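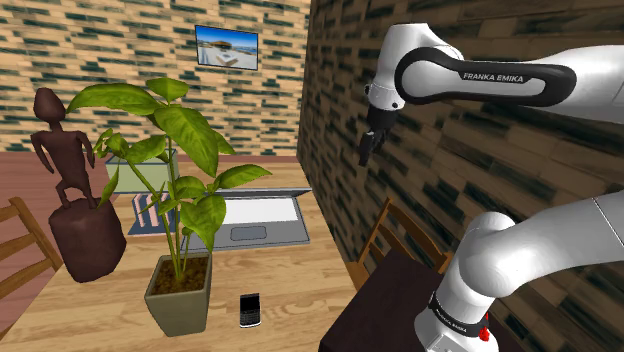
Wall Finishes > Textured Plasters

Nenura Textured Wall Plaster, Medium Grain

Item no. 458
Sold by the bucket. Color: chalk white, can be tinted.

Nenura is a ready-mixed plaster for interior walls. It goes on with a steel trowel and is worked with a plastic float to give an even, slightly rough surface. The grain is medium. If you want a finer surface, see Nenura Fine (item no. 476), which is put on in the same way but needs a flatter wall underneath.

Where it can be used

Living rooms, hallways, bedrooms, offices and stairwells. It can go over old plaster, drywall, concrete and sound matte paint. Gloss paint has to be sanded first. Do not use it inside a shower or on any wall that gets splashed every day. For those areas we stock Vetard Wet Room Plaster in gray and off-white.

Preparing the wall

Take off loose paint and wallpaper, including the paste. Fill cracks and screw holes and let the filler dry. Brush on one coat of Sedico Grip Primer and leave it overnight. The primer has sand in it and will feel gritty when it is ready. Bare drywall needs its joints taped and filled before the primer goes on.

Application

Stir the plaster slowly with a paddle. Do not add water to the first coat. Spread it to the thickness of the grain, holding the trowel at a low angle, then float it in small circles before it starts to set. Work from one corner to the other without stopping. A join made halfway across a wall will show in side light. On long walls it is much easier with two people — one spreading, one floating.

Keep windows closed while you work and open them once the surface has gone dull. The wall can be painted after two days, or later in damp weather.

Tinting

We tint in the shop from the Nenura card, which has 40 shades. Tinted buckets are made to order and cannot be returned. Please order the full amount for a room at one time, as a later batch may differ slightly. Dark shades are not available in this base.

Technical details

Binder: lime and acrylic
Finish: matte
Tools: steel trowel, plastic float, paddle mixer
Cleaning: water, before the plaster dries
Storage: frost-free, lid closed

Customer comments

"Used it in the hallway over old woodchip that I had finally scraped off. Covers small dents well. The first wall was patchy but the other three came out fine." — Hermine Holzer

"Good plaster, heavy bucket. Buy the better float, the cheap one left lines." — Senga Dunbar

Delivery

Buckets are sent by pallet carrier to the curb. Orders over $700 ship free. The warehouse is closed for the first two weeks of August and orders placed then go out when it reopens.

Sample boards are available at the counter or by mail.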